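Chapter 4
Where Does the Charge Come From?

Print this chapter | E-mail this chapter

Electricity can be stored! That idea is so ordinary now that it's easy to forget how strange it once seemed. In this chapter you'll build a simple cell from two metals and some salt water, measure its voltage, and find out why it fades. By the end you'll be able to read the Drivov chart on the inside back cover, all 14 rows of it, and pick a good pair of metals for yourself (zinc and copper are a fine place to begin).

Key words: cell, electrode, electrolyte, voltage

A cell is a small chemical factory, and it runs only when the circuit is closed. Electrons leave one electrode, travel through the wire, and arrive at the other, while ions drift through the electrolyte inside. Everyday batteries work the same way in a tidier package: two small cylinders like the ones tucked in the left hand, by the red lid, each have their own pair of electrodes sealed inside.
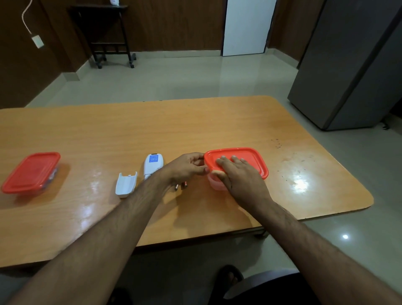 Back to top | Contact Marinescu Schoolbooks | Copyright Marinescu Schoolbooks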